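Teaching two arms to sweep as one

Zineb Soliman has spent most of the year at Sellmont on a narrow problem: how a policy trained on demonstrations should treat a task in which neither arm can finish without the other. Sweeping is her test case. The brush has nothing to push into unless the pan is in place, and a pan in the wrong place is worse than none.

"People tend to score the brush arm," she says. "We scored both arms at first as well, separately, and the numbers looked fine. Then you watched the runs and the two arms were polite strangers."

The dataset, called Multville internally, holds 2,209 demonstrations recorded by teleoperation. Of these, 800 were set aside after review by her colleague Ashraf Ouazzani, who found that the operators had paused one arm while moving the other. A policy trained on the full set learned the pause.

"It was waiting for permission," Ouazzani says. "There is no permission signal. It would stop with the brush up and stay there until the episode timed out."

The method they settled on predicts the pose of one tool relative to the other, in short chunks, and recovers the arm motions from that. Training ran to 3,000 steps per checkpoint, and the team compared 13 checkpoints on the same bedroom task: collect packaging scraps from a mattress and discard them in a basket.
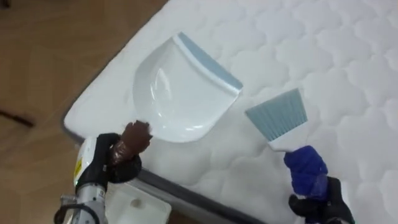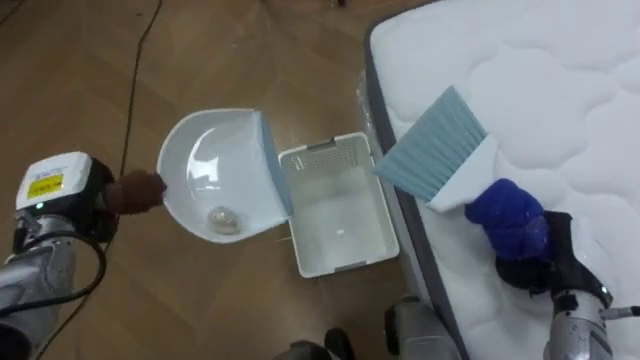 Soliman regards the relative pose as the useful result and the sweeping as incidental. The error that matters, she argues, is the offset between bristles and lip, and it has to stay small while both are moving. Disposal is a different case. With the pan's lip at the rim of the basket and the ball of plastic wrap still in the scoop, the brush has no direct part in the next motion, and the relative target has to be given less weight. "We switch it down by hand at present," she says. "I would like it learned."

Ouazzani is less concerned with the switch than with soft surfaces. A quilted top gives under the pan — the lip can sink or ride up on a seam — and the cameras report little of either. He wants force readings at both wrists before the next round of recording, which is planned for January.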